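What to Buy First: A Spending Plan for the Kitchen Arm Project
Fung-ping Lau, Erkembridge project group 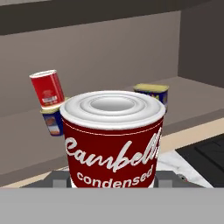 Figure 1. Simulated kitchen, soup can held at the base between the gripper fingers.

1. Why this report exists

In April our group was asked to say what hardware the kitchen arm project should buy next year. The first draft of the shopping list had an arm, a second gripper, a wrist camera and a real counter to put it all beside. I was told to check the list and I ended up disagreeing with most of it. What follows is my version, with the parts the group still argues over left in.

2. What the simulator can tell us

The group ran 203 grasp trials in the simulated kitchen, all with packaged food. It costs us nothing but computer time, and it is good for throwing out bad ideas early. Low grasps near the base of a tall can fill a lot of the view from the hand, as Figure 1 shows, and the can hides much of what stands behind it. That matters for the budget. The draft list asks for one camera, on the wrist, and I don't think one is enough.

What I would not do is use the success rate to pick a gripper. A simulated can has whatever weight and friction we typed in. We typed in guesses. The Luo gripper and the Arcombe gripper came out nearly the same, and I take that as a sign that our model of the fingers is too simple to tell them apart.

3. The quotes

Arcombe quoted $1,039 for its gripper, with one set of fingers. Spare finger pads are $100 a set and the mounting plate is another $200. The draft list had only the first number. Add a plate and one spare set and the real price is $1,339, before shipping.

Luo would not give a written price without a call, and after the call we still had no written price. I have left it out of the table for that reason.

Rillora rents arms by the month. The sales page says the rental includes "full support," but the contract we were sent covers replacement parts only, and only if the fault is not ours. For students, most faults will be ours.

4. What I would spend

Gripper, Arcombe: $1,039
Mounting plate: $200
Spare pads, one set: $100
Fixed second camera: borrow from the department first
Arm: rent, two months, price to be agreed
Real counter: do not buy

The counter was the most popular item in the group - I understand why, it would look good at the open day - but a table from storage and a box of groceries will do for a first round of tests.

5. Open points

The two-month rental assumes the software is ready when the arm arrives. Last year's group made the same assumption and lost the first half of its rental to driver problems. I would hold the order until the control code runs from start to finish in simulation on three different objects, and so far we have it running on one.

Weight limits still need checking against full cans. The Arcombe data sheet gives a payload for the gripper but doesn't say at what finger opening it was measured. I have written to ask and will add the answer to the shared folder.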